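An afternoon at Burnurora, where the robot goes to school
April 22, 2022 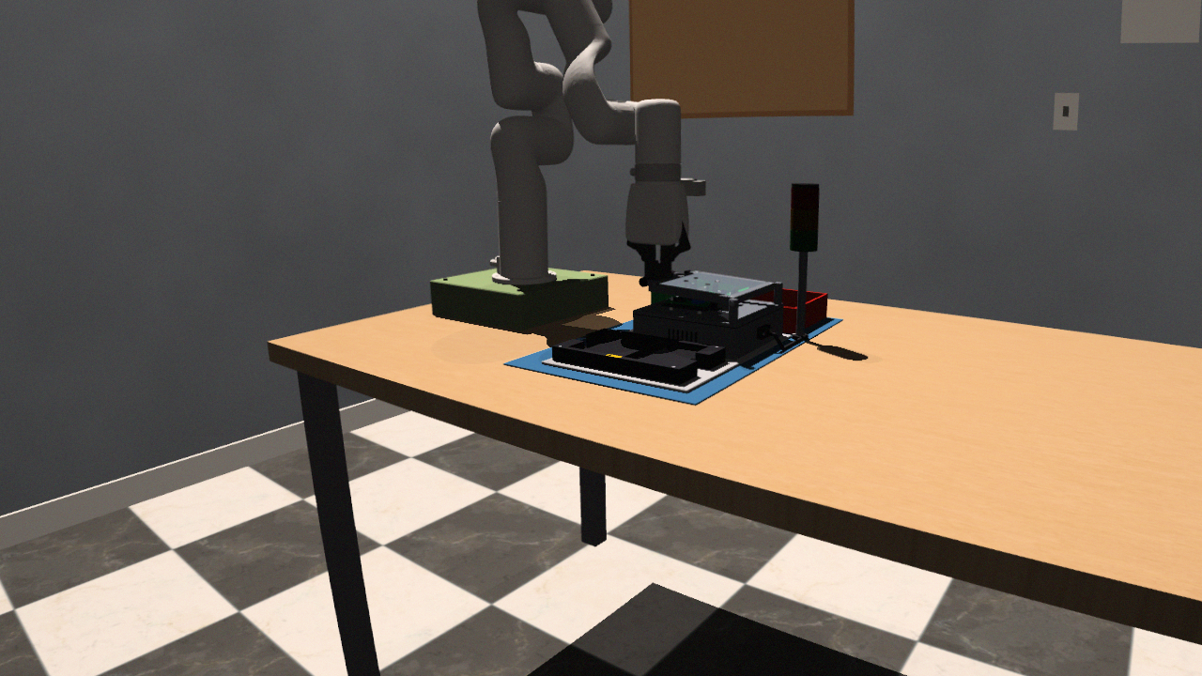
Simulated workcell with arm, tray and signal light. Render: Burnurora

I had packed safety shoes for this visit. The Burnurora robotics group had told me to come and see how they collect training examples, and I pictured a hall full of arms, noise and perhaps a forklift to stand clear of. What I got was a carpeted second floor above a tile showroom, a good coffee machine and 32 desks with monitors on them. The shoes squeaked all the way down the corridor.

Most of the examples are gathered in simulation. The software is called Mindetti, and what it shows you is a table, an arm with a two-finger gripper, a blue mat and a few things to work on: an open black tray, a dark box with vents and a bit of circuit board showing, a red bin. Somebody has gone to the trouble of putting a light switch on the wall, and an empty corkboard. I have worked in real offices with less.

An operator steers the arm with a handheld controller, and the system records every move along with the rendered view. One try from start to finish is an episode. When I arrived the counter on the wall screen stood at 3049 episodes for the current set, of which 436 had been thrown out in review. Reasons for throwing one out include dropping the part, bumping the tray and, my favorite on the form, "operator hesitated." I hesitate in parking lots, so I had some idea how my turn would go.

They let me try after lunch. The controller feels like a TV remote with opinions. Moving sideways is easy, moving down is easy, and doing both while turning the wrist is like patting your head and rubbing your stomach through a mail slot. My first episode ended with the gripper pressed firmly into the table. The second was the same, farther left. On the third I got hold of the tray and put it down again, crooked, and the reviewer kept it - bad placements have their own folder, so the system has something to learn from there too.

Between episodes the software shifts the objects a little and changes the lighting. The current job has 159 starting layouts, and operators rotate through them so that no one gets too fond of a favorite.

The real arm lives downstairs in a room called Zetus, and I saw it for ten minutes through a window. It was switched off for a cable change. The plan is to run the Manríquez model on it in December, trained on the simulated episodes plus a smaller batch recorded by hand on the real table.

Visits are by appointment, parking is behind the showroom, and sneakers are fine.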